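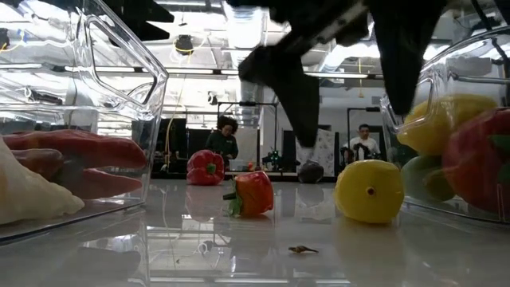 Slide 1: Red peppers in a clear bin

Good evening, and thank you all for coming out to the Etholm library on what I know is a perfect gardening night. I'll try to have you home while there's still some light!

So, tonight is about saving seed, and peppers are where I'd start any beginner. (Pause. Ask who has saved seed before, and let them talk a little, they always have good stories.)

My own seed box started with a packet called Wako, a long sweet pepper I bought at a church sale for a quarter. I grew it beside a hot one called Neditz, saved seed from both, and the next summer bit into a "sweet" pepper at my sister's picnic. Well! Peppers mostly pollinate themselves, but bees do wander, so bag a few flowers or give your plants plenty of room.

Slide 2: When to pick
Wait until the fruit is fully colored and just starting to wrinkle. Green ones are fine for supper but the seed isn't ready.

Slide 3: Drying
Spread the seeds on a plate, never in the oven, and stir them with a finger whenever you pass by. They're done when they snap. Then into a paper envelope with the name and year on it. Please write the name.

(Pass the envelopes around, 2 per person. Swap table opens at 8:00.)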